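Why I've gone off audio guides

I used to be the first in the queue for an audio guide. Hand me the headset, show me the green button, off I went, and woe betide any husband who tried to talk to me before number 12 had finished. I thought people who went round without one were missing half of it. Well, I've changed my mind, and I'd like to have a bit of a moan about why.

It was Farnititz that did it. If you haven't been, it's an old manor with a moat on three sides and a kitchen wing that is older than everything else, and I'd wanted to go for years. We got there in August, just after ten in the morning, when the place was still lovely and quiet. The guide had 58 stops. Fifty-eight! I did the sums in the porch and reckoned I'd be there until my hair turned white.

By the long gallery I'd noticed something. I was standing in front of a window seat, worn down in the middle by all those bottoms over all those years, and I wasn't looking at it. I was looking at the little number on the wall and waiting for a man with a very nice voice to tell me about the second baronet's debts. Then he finished and I walked on to the next little number. So did everybody else. We were all shuffling along in a line like cows going in for milking, stopping where we were told to stop.

So I took the thing off and went back to the beginning (a room steward gave me a bit of a look, but she let me). And what a difference! I heard the floor creak. I could smell the polish. I found a tiny door behind the dining room screen that didn't have a number at all, and I spent longer peering at its hinges than I'd spent on the whole of the state bedroom.

Now, I know what some of you will say, because my friend Karlijn Dierckx said it to me over the phone that same evening. She thinks I'm being a snob. Her point is that if you don't already know your Tudor from your Georgian, a house without a guide is just a lot of brown furniture, and that's a fair thing to say. She also pointed out that her mum, whose eyesight is poor, gets far more out of a recording than she ever would from a board on the wall. I agree with that completely and I'd never want them taken away.
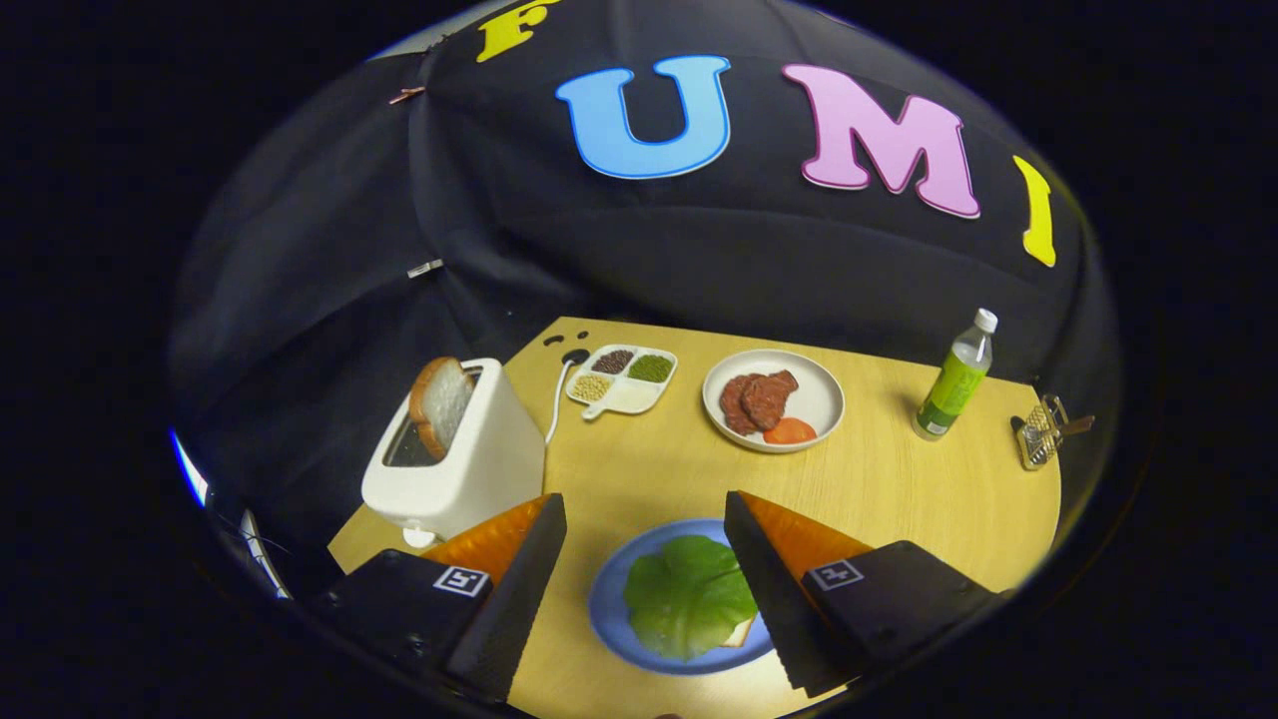 What I'd like is for houses to stop treating the recording as the visit. Give me a single sheet of paper with the dates and a plan of the rooms, and let me get on with it. Better still, put a person in the room who loves the place. I learned more from 2 minutes with the chap in the Farnititz kitchens, who showed me where the spit used to turn, than from anything in my ears that day.

And do it the other way round! That's my real advice. Walk the house first with nothing on your head, then sit on a bench outside and listen to the bits you're curious about. I tried it on my next trip out and I kept saying "oh, so THAT'S what that was", which is a much nicer feeling than being told before you've had a chance to wonder.

I'm off to another one next month, a small place with a walled garden and no headsets at all as far as I can tell from the leaflet. Karlijn is coming too. She says she's bringing a guidebook and intends to read it to me out loud.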